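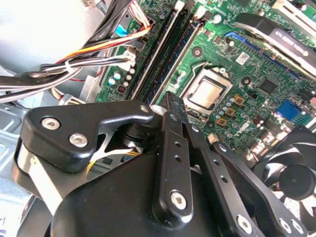
Mostly it just stopped. That was how one of our operators put it in the shift log: hand went in fine, fingers came down near the socket, then a finger joint kept closing after the stop command and the hand would not back out. Power had to be pulled at the wall.

We want people to help us find out why. Paid, part time, starts in December.

What we do
Munatix takes old desktop PCs apart so the boards and cards can be used again. Robot hand does the reaching in, a person at the desk drives it or watches it. Bench work is at our Flenitz unit.

What went wrong
Out of 1272 reach-ins on the present hand, 238 ended with a late stop. Most were short, no harm done. 5 bent something on the board, and in one of those the operator had her sleeve inside the case when the finger closed. She was not hurt. We have stopped all work with a person's hands near the case until this is sorted – that rule stays for the whole study and it applies to you too.

Jurkow, who built the finger drives, think it is a firmware fault. Our own people think cables in the case drag on the thumb side and confuse the force reading. Could be both. Could be the way we train operators, which is partly why we are asking outside.

Who we need
20 participants. No robot experience needed, in fact a few with none would be good.
– steady hands, OK eyesight (glasses fine)
– have opened up a PC at least once, any PC
– can sit at a screen for a two hour session with breaks
– will say so when something looks wrong, even if it turns out to be nothing
– over 18

Sorry, not open to staff of Munatix or Jurkow or anyone living with them.

What you will do
Short safety talk first, stop button practice, you don't go on until you have done it without looking. Then guided reaches into scrap machines from behind the screen. We log every stop press and how long the hand took to obey. Afterwards a short form and a chat, we really do want the grumbles. Some sessions will have a late stop put in on purpose. You will not be told wich. If that bothers you please don't apply.

Pay and travel
Hourly rate plus bus or train fare, paid the same week. Tea and coffee. If we halt a session for safety you get the full money anyway.

Results
Written up by Sakamoto, the outside safety firm, not by us. You get a copy if you tick the box. Your name isnt in it.

To apply
Use the form on the Flenitz page, put LATE STOP in the subject line. Say which times suit, mornings from 9.30 or afternoons from 2. No CV please – a few lines will do. We reply to everyone, might take a week or so as we are short handed at the moment.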